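Home Trips Workshops Recipes Contact

Last updated July 16, 2025

A morning at the Camenzind cheese open day

I'd been meaning to get to the Camenzind open day since January, when a flyer for it turned up in the bottom of a grocery bag, and I very nearly missed it again because I had the wrong turnoff in my head. If you're driving up, ignore the first sign for the dairy (that's the delivery gate) and keep going past the creek to the gravel paddock. There was plenty of parking when I got there and almost none when I left, so go early if you can.

Camenzind is a small place. You come in through the shop, they hand you a hairnet and a pair of blue shoe covers, and off you go in a group. Mine was mostly retired couples, plus one family with a boy who asked better questions than the rest of us put together. Rings and watches had to come off before the make room, so wear something with a pocket! I carried mine in my sock and worried about it the whole way round.

The make room is warm and smells like a milk bar. They had the big vat going and we stood behind a rail while the curd was cut, and I could have watched that for an hour. It starts out like a giant junket and then the wires go through and suddenly it's all little cubes bobbing about in yellow whey. Our guide told us it takes 9 litres of milk to make a kilo of their hard cheese, and I did wonder about the price of the stuff in the shop a bit less after that. The whey goes to a pig farmer over the ridge, and the pigs, I'm told, are enormous.

After that we went down to the cellar, and this was my favourite part by a long way. It's cut into the hill and it's cold, properly cold, so bring a jumper even in decent weather. The wheels sit on timber boards up both walls and get turned and rubbed with brine by hand. The guide let us tap one with a little hammer and listen. A good one is meant to sound dull and even, and a cracked one sounds hollow. I couldn't hear a difference, but everybody else nodded, so I nodded too.
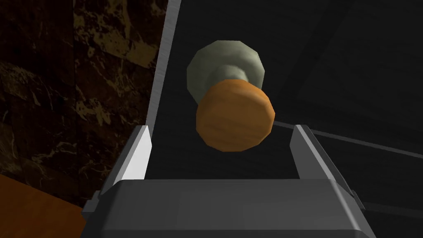
They keep four cheeses going all year and a couple of odd ones when the milk suits. The one I'd come for is called Fosa, which gets wrapped and aged in a pit out the back and comes out crumbly and a bit wild. It isn't for everyone. A woman beside me took one bite and put the rest very politely into a serviette. I loved it and bought far too much. The Ronik is the safe choice, mild and buttery with a thin rind, and it melts beautifully (I've had it on toast every day since, with pickled onions). The washed rind one stank out the car all the way home, and I'm still undecided.

The tasting is held in the old machinery shed on long trestle tables, and it gets noisy. I'd have liked more water on the tables and fewer crackers, as the crackers were the heavily seeded kind and fought with everything. There was a quince paste made next door at Plovumis, the orchard, and that was lovely. You can walk over to Plovumis through the side gate, and I'd say do it, even if you're tired. They had apples and juice out on the verandah and a very old dog asleep across the doorway that you have to step over.

A few grumbles, seeing as people always ask me. The tour was meant to take 70 minutes and ran well over, which was fine by me but not so great for the couple who had booked lunch in town. There are steep steps down to the cellar with a handrail on one side only, and I'd think hard about it if your knees are bad. The toilets are portable ones and were holding up all right by midday. Coffee was from a van and the queue was ridiculous, so bring a thermos.

The shop takes cards now, though the orchard was cash only on the day. They'll vacuum seal whatever you buy if you ask, and they sell cheap foam boxes for the trip home. I wish I'd bought one for that washed rind! Anything cut from the wheel is priced by the 100 grams, so watch the scales when they say "just a bit over", because my bit over came to another meal.

They run the open day again in January, when the herd is up on the top paddocks and you can apparently walk up to see them before the cellar tour. I've put my name down with the shop already. If you want to do the same, ask at the counter by the fridges, and get some of the Fosa while you're standing there.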